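Support > Closed tickets > Suturing bench

Ticket 626: thread drag and glare on practice tissue
Opened by Odette Boyer, Jirncombe skills room, March 29, 2018

Reported: thread catches when pulled through the pad. Light setting 730. The long run of thread lay over the jaw tip and across the left end of the red line.
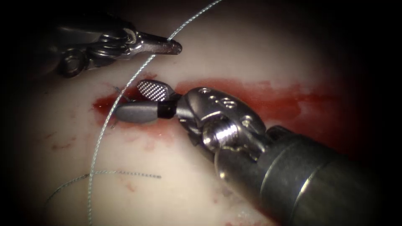
Step 1. Thread
Trimmed the tails and changed to the 300 mm length. Drag reduced, not gone.

Step 2. Light
The lower part of the pad washes out to near white, and the folds farther back stay dim. Red marks remain readable.
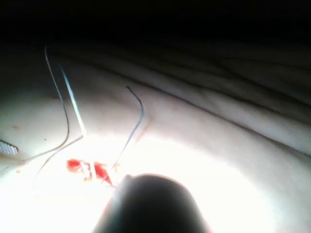

Lowered the setting to 300 and repeated the pass. Glare acceptable. Pad to be replaced from Grament stock. Closed by S. Bailly.

Filed under: Consumables, Lighting

Recent tickets
Needle tray labels
Pad clamp slipping
Traderthorpe order short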